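Kiwis hard as rocks, and I need them by the weekend?

Posted by clasonkitchen, 22nd January

Hi all! So I got carried away at the Catterall market and came home with a whole bag of kiwis (they were cheap, don't judge me) and every one of them is hard as a golf ball. I cut one open last night to see and it was so sour my eyes watered. I'm supposed to be making a big fruit pavlova for my sister-in-law's birthday and I've already told everybody there will be kiwi on it.

I put half of them in the fridge when I got home and left the rest on the counter. Did I ruin the fridge ones? And is there any way to speed this up? My mother used to wrap hers in newspaper and stick them in a drawer, but I can't remember if they ever got soft or if we just ate them hard. Also, do you have to peel them? My husband eats the skin and I find it upsetting.

Thanks!!

poluncombe_pam

You haven't ruined anything. Cold just puts them on pause, so take the fridge ones out and they'll get going again. Put the whole lot in a paper bag with a ripe banana or an apple, fold the top over loosely and leave it on the counter away from the sun. Mine usually take 5 days that way, but I've had stubborn ones go a full 7, so check them every morning. Once they give a little when you press near the ends, move them to the fridge and they'll hold until you need them.

One thing about the pavlova, put the kiwi on right before you serve it. I did mine the night before once and the cream went all loose and weepy underneath and the meringue turned to glue. Same goes for gelatin, raw kiwi won't let it set, I lost a very expensive trifle that way.

Skin is fine to eat if you wash it. I don't like it either.

dadof3inclason

microwave. 20 seconds. done

Nasatance Orchard Gal

Please don't microwave them, you'll get warm sour mush! Pam's paper bag is the way to go. I'd only add that you should sort through them first and pull out anything with a soft wet spot, because one bad one will spoil its neighbors.

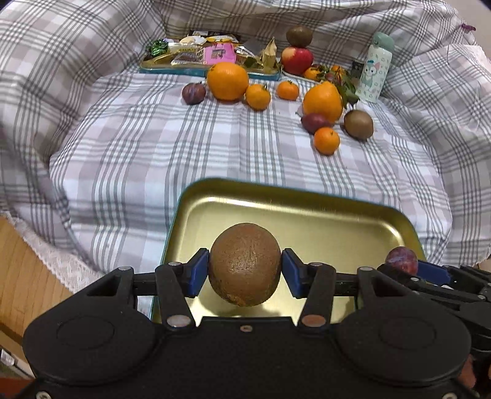
Don't squeeze them hard in the middle when you're testing, either, you just end up bruising them and then you get those glassy patches inside. A gentle press with your thumb is plenty. And if they're still tart by the weekend, slice them thin, sprinkle on a spoonful of sugar and let them sit while you whip the cream, then drain off the juice before they go on top. (Save the juice! It's great in seltzer.)

For peeling, I cut off both ends and run a teaspoon around just under the skin, and the whole fruit slides out in one piece. Works best on ripe ones. If they're still firm, a vegetable peeler does a neater job.

Hope the birthday goes well, and put some strawberries on there too in case the kiwis don't cooperate.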